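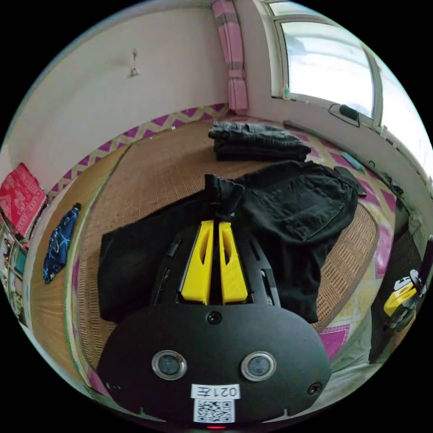
Textile Care Notes: Folding and Storing Dark Denim

Several members wrote in after the September issue to ask how dark jeans should be folded for storage, and whether black denim needs different treatment from blue. The short answer to the second question is no, except that black shows its crease lines sooner. The procedure below is the one used in the Ekine workroom, with small changes suggested by Leandro Peñalver of the Flurnport branch.

Work surface. A bed is acceptable and for most people it is the largest flat area in the home. A woven rattan sleeping mat laid over the bedding gives a firmer base than a quilt or blanket. The weave also provides a little grip, so the lower leg stays put while the upper one is being smoothed. Run a hand over the mat first and trim any broken strands. Denim will tolerate them but pocket linings will not.

Preparation. Take each pair from the pile separately. Empty the pockets, close the button and zipper, and remove any belt. Hold the jeans by the waistband and shake them downward two or three times, then lay them on the mat with the back pockets facing up. Pull the side seams outward until the seat lies flat. The front pocket bags tend to bunch up against the hip and should be pushed down from inside with the fingers.

Folding. Bring one leg over the other so that the back pockets end up on the outside. The seat seam will form a small triangle that projects past the line of the legs – tuck this in to make a straight edge. Smooth from the waistband toward the hem. Fold the hem up to just short of the waistband, then fold again in half or in thirds, depending on shelf depth. Thirds give a narrower bundle that stands up on its own in a drawer. Halves give a flatter one and suit open shelves.

Stacking. Place each folded pair with the thick edge facing the same way and square the stack after every addition. At Ekine the limit is 6 pairs to a stack. Beyond that the bottom pair takes a hard crease across the thigh, and on black or dark gray denim the crease wears to a pale line that no amount of washing will remove. Alternating the direction of the waistbands keeps a tall stack level, but it makes the edges harder to align.

Fading. Some fading on the outermost surface of a folded pair is normal, particularly at the knee and upper thigh. If it is confined to one fold line, refold the pair in a different place. Rotate the stack every 5 weeks or so, moving the bottom pair to the top. Shelves that get afternoon sun should have a cotton cloth over the stack.

Moisture. Waistbands and pocket corners dry last. Check both by touch before folding, and leave any doubtful pair hanging overnight.

The Waweru shelf dividers mentioned in the last issue are back in stock at Clivau. Members may order through the branch desk until noon on Thursday. The dividers are sold in sets of 3 and fit shelves up to almost an inch thick. The order form has a separate line for the deeper model.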